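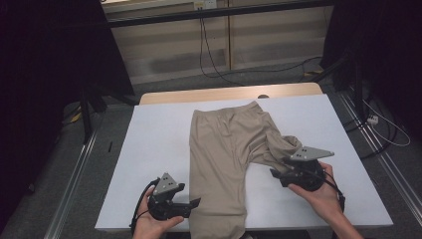
Home News Workshops Kit Jobs Contact

Folding kit: what we're buying before Christmas, and what has to wait

Sunday, October 21, 2018
By Firdevs Çetinkaya

I finally have some proper news on the folding project, and it's mostly about money (sorry). The Usville workshop has been given 3,000 pounds to spend on the garment handling work, and the orders need to be in by the first week of December or the money goes back into the general pot.

If you haven't been down to see it, the set-up is pretty simple. You hold a gripper in each hand, stand at a white-topped table and fold a pair of beige trousers. Then you scrunch them up and do it again! I had a go myself and I was hopeless at it. Trouser legs have a mind of their own, and pinching a bit of cloth with two black fingers is nothing like using your own thumbs.

The plan is to collect lots of goes like that by hand this winter, then put the same sort of grippers on a pair of arms next year. The arms are far and away the biggest cost and they are not in this budget, so please stop asking me when they're coming.
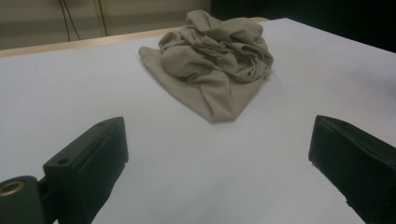
Most of our arguing has been over spares. Berkay Karakaya wants a second full pair of grippers so that two people can work at once, and I can see why – the table is booked solid and he's the one who has to turn people away. Kaan Dursun would sooner spend it on finger parts and cables and keep the pair we've got going for longer. I started off on Berkay's side and have come round to Kaan's, mainly after reading the quote from Clatov for a full pair. It would have eaten nearly everything and left us without a penny for clothes.

Clothes do matter, by the way. Pejman Sadeghi has put in for 54 garments, a good mix of trousers, shirts and knitwear in different weights and colours, and that one went through without a murmur. We'll be getting them second-hand from Uysal, who are also letting us swap anything that goes baggy.
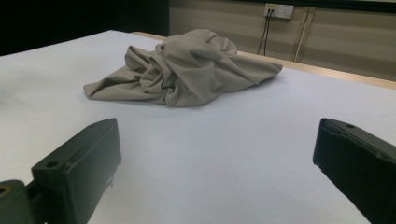

What's on the order

Pejman's garments, plus four sets of spare fingers and a box of cables from Birkus. We're also getting two adjustable lamps, as the evening lot have been grumbling about the light. Whatever is left stays put for repairs, and I mean repairs, so nobody come to me about a nicer kettle.

What has to wait

The second pair of grippers, a wider table and, yes, the arms. Berkay is getting a fresh quote for the grippers in the new year and has promised to ask about delivery this time, which we forgot to do before. I've also asked for a yearly price on servicing, so we can put it in as a running cost and not go begging every time a screw drops out.

If you think we've missed something, tell me before the orders go in – an email is fine, or catch me at the workshop in the evening. Bring a price with you if you can. I've got enough suggestions on the list already that just say "better stuff".

Contact us | © 2018 Usville Workshop | Back to top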